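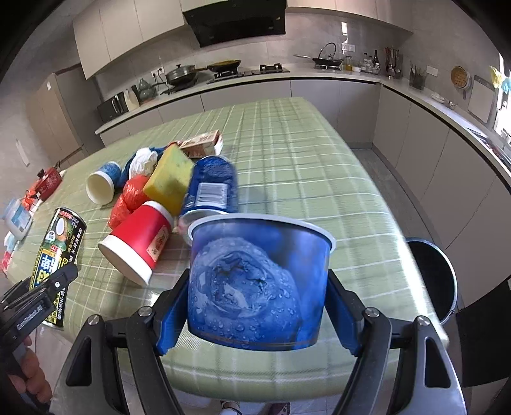 plaidcloth
Friday night was noodles and a film for the whole flat, and I woke up to the table like this. I always mean to clear up before bed and I never do. My question is about sorting, as I've just moved to Voyle and the rules here are stricter than my old place. Drink cans are easy enough, but what about paper bowls like the blue one, and the red paper cup next to it? I've got one black bin standing by the table and my instinct is to sweep the whole lot in -- cups, carrier bags, sponge -- and be done by 10. Is that terrible?

Skornari
Not terrible but you'll regret it when you find you've binned a perfectly good sponge! Cans out first, always. Then anything you want to keep goes to the sink, and whatever's left is bin or recycling. Paper bowls with a shiny lining are general waste where I live.

bin_day_blues
Disagree about the bowls. Ours go in with cartons if they've been rinsed. You need to look at your own council's list, it's different every 5 miles.

Skornari
Rinsing a paper bowl uses more hot water than it's worth, in my opinion. But fine, check the list.

plaidcloth
List checked, cartons yes, lined cups and bowls no. So the bowls are rubbish, sorry bin_day_blues. Next thing then. The wipe-clean cloth has got sticky patches and I've been attacking the pans with steel wool, which works a treat, and now I'm wondering if I can use the same stuff on the table.

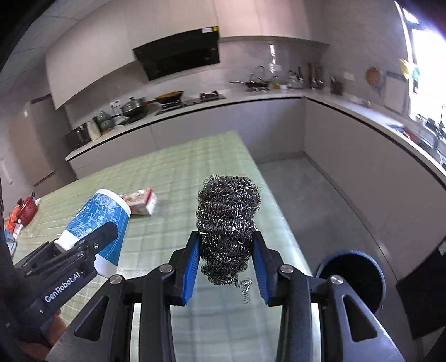 I'd go gently, obviously, just on the worst bits where the sauce has set. The cloth was a cheap one from Bustov and I'm quite fond of the green check, so I don't want to ruin it.

Fudo_fan
NO. Please don't! I did exactly this to mine and it went dull in one big patch and every spill since has stained. Warm water, washing up liquid, leave it 9 minutes (go and make a tea) and wipe with the soft side of a sponge.

bin_day_blues
9 minutes, very precise!

Fudo_fan
It's how long my tea takes, leave me alone.

Skornari
Agree on the steel wool. Pans only, and chuck it when it starts shedding bits of wire all over the place. 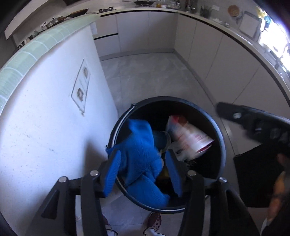

plaidcloth
Right, warm water it is. Other thing I wanted to ask is whether you lot bother with a liner. I've never used one in the big round bin and I'm starting to see why people do. There's a blue knitted glove or cloth in there now, bunched up next to a paper cup, plus crumpled plastic and little specks of something underneath, and I'll be the one scrubbing that out later.

bin_day_blues
Liner every time. Life's too short.

Fudo_fan
No liner here, sheet of newspaper in the bottom and a swill under the outside tap. I must have saved 3000 bags by now. Is the blue thing meant to be in there, by the way? I'd wash it and keep it as a rag.

plaidcloth
Fair point, it can come back out. I'll try the newspaper -- does it not go soggy though?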